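Looking After Sheet Music, Scores and Vocal Parts at Home
Tips from the Carholm Chamber Opera library page 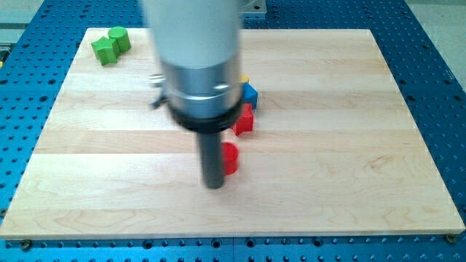
Most damage to printed music happens between rehearsals, in bags and on top of pianos. The tips below cover the jobs our singers and players ask about most. None of them needs special equipment beyond what a stationery store sells.

Flattening a rolled or curled score

Music that has been mailed in a tube will fight you on the stand for weeks. Unroll it on a clean table and roll it gently the other way, once, around the tube it came in. Then lay it between two sheets of plain white paper and put a large board on top with a few heavy books on the board. Leave it for 2 days. Don't use a steam iron. Older printing inks can lift, and the glue in the spine goes soft.

Fixing a torn page

Ordinary clear tape yellows and leaves a sticky edge that picks up the next page. Use archival document tape, the thin paper kind, and put it on the back of the tear if the back has no notes on it. Where both sides are printed, tape along the margin only and leave the music clear.

For a corner that has come off from page turns, cut a small square of tape, fold it over the edge and trim it. Singers who share a part should do this to all the right-hand corners before the first rehearsal.

If the tear runs through a staff, line up the staff lines before you press anything down. The edges of the paper will look after themselves.

Making a vocal score stay open

Thick vocal scores with glued spines are the worst for this. Don't bend the covers back until they crack. Stand the book on its spine, let the covers fall flat, then open a few pages at the front and a few at the back, pressing lightly down the inside margin each time. Work toward the middle. A 200-page score takes 7 minutes or so if you don't rush, and it will lie flat enough for a piano desk.

If pages are already loose, a copy shop can cut off the spine and put in a coil. Check the inside margin first. Some reprints run the notes very close to the gutter, and the punch will go through the clefs.

Pencil marks

Use a soft pencil, 2B or softer, and write lightly. Hired parts have to go back clean, and hard pencil leaves a groove even after the lead is gone. Keep colored pencils and highlighters for your own copies.

To clean a marked part, use a white vinyl eraser and rub in one direction, from the spine outward. Rubbing back and forth is how pages get creased. Brush the crumbs off with a dry paintbrush – your hand will smear them. Check the spine fold afterward, as crumbs left there will grind into the paper.

Cuts are best marked with a paper clip and a strip of scrap paper over the bars, with the new page number written on the strip. Plastic clips are kinder than metal ones, which rust.

Musty smells

Secondhand scores often smell of cellar. Stand the book open like a fan in a dry room for a day or so, out of direct sun. If the smell is still there, put it in a lidded plastic box with an open dish of baking soda, and keep the powder off the paper. Check it after a week. A book with fuzzy spots should be kept away from the others in a sealed bag until you have had advice on it.

Storage

Store thin parts flat and thick scores upright. Thin parts stood on a shelf will slump and take on a curve. We keep ours in shallow card boxes, one work to a box, with the title, the number of parts and the name of the lender written on the short end.

The library at Carholm now has 2,582 items on its list, and anything put back in the wrong box is very slow to find. At home, a list taped inside the closet door does the same job.

Keep boxes off the floor and away from outside walls. Attics and garages get too hot and too damp.

Carrying music to rehearsal

A stiff folder is better than a soft one. Put water bottles in a different bag. For outdoor performances, four clothespins and a sheet of clear acrylic will hold the pages in a breeze – test the glare under the stage lights beforehand.

Returning hired parts

Erase first, count second, pack last. Put the parts in score order, sandwich them between two pieces of cardboard and wrap the stack in plastic before it goes in the box. Parts for the spring show are due back at the library in April.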